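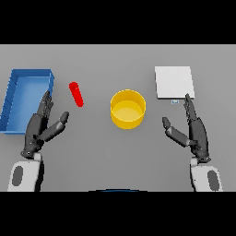 Can a robot clear up a kitchen yet?

It can manage bits of the job, slowly, in a kitchen that has been arranged to suit it. Leave it alone with last night's plates and most of them will still be there in the morning.

I have spent longer than I meant to watching sales films from firms that say otherwise. Zirnstead promises a machine that loads the dishwasher. Kurnex has one that wipes down worktops, provided you take everything off them first, which in my house is the hard part.

Much of the practice goes on inside a computer. A simulated table holds a tray, a red cylinder, a yellow cup and a pair of robot hands, and there is plenty of bare grey between them. My own table has never looked like that. It has post on it, and a jar with jam down the side.

Kusum Saxena ran a packing floor for ten years before she began testing machines for firms thinking of buying them. In August she put Negri's two-armed model on a bench at Sturum, a small maker of bathroom fittings, and asked it to put taps in boxes. She gave it 100 taps. It boxed nine of them without help.

"The salesman was pleased with nine," she says. "I asked him whether he'd pay a lad who did nine."

The trouble was the tissue paper. It slid, it tore, it stuck to the tap. A new starter gets the knack of it before the first tea break, and Saxena thinks the makers are still choosing tasks that flatter their machines.

She does expect them to improve, and would happily have one stack crates tomorrow. Crates are stiff and all the same size. Homes are another matter, and when I asked if she would put down a deposit on one for her own kitchen she laughed and went back to her taps.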